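### 4.2 Learning from close, tilted views in simulation

It may help the reader if we say a little about how we came to this part of the study. When Estela Echeverría first trained the Prirnemow policy, she gave it a fixed camera high up in the room, as most people do, and the results were pleasant enough as long as the arm kept out of the way. Once the arm moved in close to the furniture it hid much of what mattered, and the policy tended to wander. We therefore added a second view that travels with the arm and trained everything again from the beginning – a slow business on our modest machines, but one we were glad to have done.

The training set for this second round holds 483 simulated runs, all made in the Barildale rooms, with wall colour, lighting and wood grain drawn afresh for each run. We kept 30 rooms back for testing and never used them for tuning. Every policy was given 100 attempts, and an attempt could last up to 7 seconds of simulated time before we stopped it and marked it as failed.

We had worried that the moving view would be too poor to be of use. The textures in our simulator are soft, the pictures are small, and the horizon leans whichever way the wrist happens to lean. Dayana Jaramillo suggested that we leave all of this alone and let the policy learn from the views as they came, and we are grateful to her, for straightening the pictures beforehand made the approach noticeably less steady. Figure 3 gives a fair idea of what the policy has to work with: a great deal of plain wall, a slab of brown wood-grain, and one small metallic item at its rim. 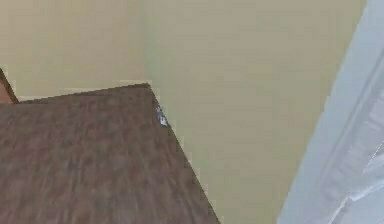
**Figure 3.** A tilted view from the simulator, with the pale blue arm close by on the right and the small silvery item near the corner of the wooden surface.

### 4.3 Comparison with the fixed view

We next set the two policies side by side in the rooms we had kept back, using the same starting poses for both. The policy with the moving view was the better of the two whenever the arm began near the furniture. From further off we could find little to choose between them, and the fixed view was rather quicker to train.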